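Last updated: May 26, 2023
Office diary, evaluation of the Wuvau hand-held gripper kit
Entered by Othmane Belkadi

The second loan kit from Voicu was received this morning and signed for by Mr. Filali. The outer case was sound. The packing list called for two grippers, a charging dock, a spare set of finger pads and a printed guide, and all were present except the guide, which the supplier has promised by mail. I have asked that it be sent to the Flullwood address and to no other, as the last one went astray.

Mr. Abdel Hamid and Mr. Hajji began the table-clearing trials at half past nine and stopped for lunch at one. Their log shows 73 attempts for the morning, of which 20 were set aside because the operator closed the fingers before the start tone. Mr. Hajji objects to the tone. He finds it too faint in a kitchen with the window open, and I have entered his objection under Item 4 of the report, where the supplier will have to answer it. The total since the start of the evaluation stands at 1,207 attempts.

Operator comfort remains the weakest point. Mr. Abdel Hamid reported a sore wrist again after the second hour and wishes the handle were set lower. Mr. Ait Ali asked whether a wrist strap could be supplied. Voicu's price sheet shows one as an extra, without a figure beside it. I wrote to request the figure and had no reply by the close of business.

The question of the service plan was discussed by telephone at three. The plan offered under the Gikgate name covers replacement pads and a review of recorded sessions, but it renews on its own each September unless notice is given. I advised Mr. Filali that we should not sign on those terms. He agreed, and will ask for a plan that ends when the loan ends.
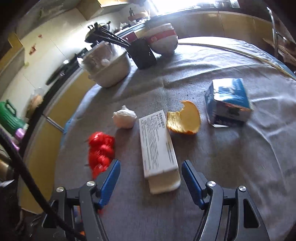 Kitchen table, mixed small items.
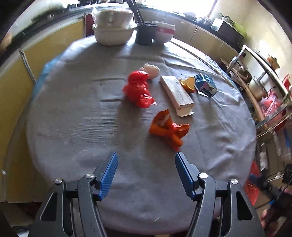 The section of the report on choice of test items is mine to draft, and I made a start on it before leaving. The supplier's own trial list consists of blocks and cups, which tell a buyer very little about household waste. Our list should name things that fold, crumple or change shape when pressed, and should record the state of each at the start of an attempt. The long white box, the crushed blue carton and the orange peel will each have a separate line, as they ask different things of the ribbed blue pads. Mr. Ait Ali would like the red item scored apart from the rest, and I have left a column for it. He is also to settle whether a piece that is lifted and then dropped short of the bin counts as a half mark or as none. My own preference is for none, and the draft says so for the present.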